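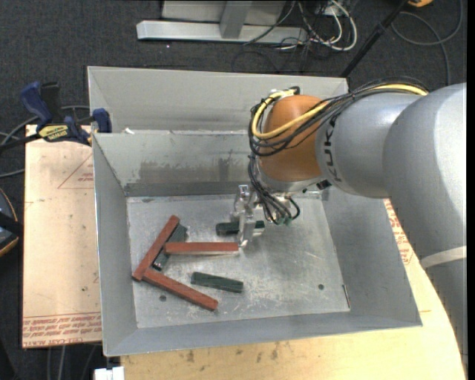
Bin cell, gripper down at the blocks. Red and green set.

Bin picking cell – rules FAQ

Questions we keep getting from people booking time on the Derkgate cells. Last edited February. If something is missing, write it on the sheet by the door and it gets added when someone has time.

Do I need the induction before I touch anything?
Yes. Watching is fine without it. Loading blocks, clamping, jogging the arm, swapping fingers – all need the induction first. Having done it at Orkthorpe counts, bring the signed page.

I only want to move one block that's stuck in a corner. Can I just reach in?
No. Stop the program, arm to park, enabling switch released, key out and in your pocket. Then reach in. Same for one block as for a full reload. Most of the near misses in our log start with "just one block".

Is manual mode safe enough to have hands in the bin?
No. Reduced speed still pinches, and the fingers close the same as ever. Manual mode is for teaching and checking, with one person holding the pendant and everybody elses hands out.

How many people per cell?
Max 2. One on the pendant, one watching. The watcher has no laptop open and can call stop at any time, no reason needed. Visitors stand behind the line on the carpet.

Who resets after an emergency stop?
Whoever held the pendant. Look at the arm, look in the bin, say out loud what you're doing, reset, then restart in manual. Never reset from a distance. If you don't know why it stopped, leave it stopped and report it.

Which blocks can I use?
The red and green ones from the Relov set. Nothing with magnets, nothing with tape on it, no "similar size" offcuts from home. Other parts need a new grip check and a line in the risk sheet before they go in.

How do I reset the blocks between runs?
Tip them in from the tray, don't place them by hand. Placed piles come out too tidy and the results look better than they should. Crossed blocks, blocks lying against each other, one off on its own – all fine, leave it. Only restack if something is standing above the rim.

The bin is scratched. Do I report that?
Scuffs and smudges, no. Dents, a raised edge, sharp burr, any new hole – yes, and tag the cell out. Don't polish the floor of the bin. Reflections are part of the test and the vision settings were tuned with the metal as it is.

Can I move the bin?
Not without redoing the calibration. Bin stays where it is on the boards, clamp tight. Check the clamp by hand at the start of each session. If it turns, tighten, then run the corner check at low speed before anything else. A bin that shifts a little is worse than one that shifts a lot, you won't notice until the fingers hit the wall.

What do I look for on the cables?
Walk the arm slowly through its full reach in manual and watch the loops at the wrist. They should follow without pulling tight and without dropping into the bin. Connectors seated. No fresh rub marks on the jacket. No extra zip ties on the moving part, they make a hard point and the cable fails there. Cables on the floor – keep them off the walkway, coil what you don't need.

How fast can I run?
Up to 100 percent is allowed in automatic, only after a clean dry run of the same program at low speed. Dry run means no blocks. New program, new dry run. Changed one waypoint, also a new dry run.

What goes in the log?
Program name, speed, block set, who was on the pendant, every stop and what casued it. Failed picks too. The Turunen template has boxes for all of this. Don't keep your own spreadsheet on the side, we can't find those later.

Where does form 889 come in?
Any contact between arm and person, or gripper and bin wall. Light touch counts. Fill it in the same day, before the next run. It isn't a blame form and short is fine.

Do I have to follow the published robot safety standards too?
Yes. This page sits on top of them, doesn't replace them. If a line here looks looser than the standard, go with the standard and tell us so we can fix the page.

Can I leave it running over lunch?
No. Attended only. Park, key out, pendant on its hook.

Slot ends at 5 pm and my run isn't done?
Stop it and rebook. Tuesday is maintenance, no bookings, please stop asking.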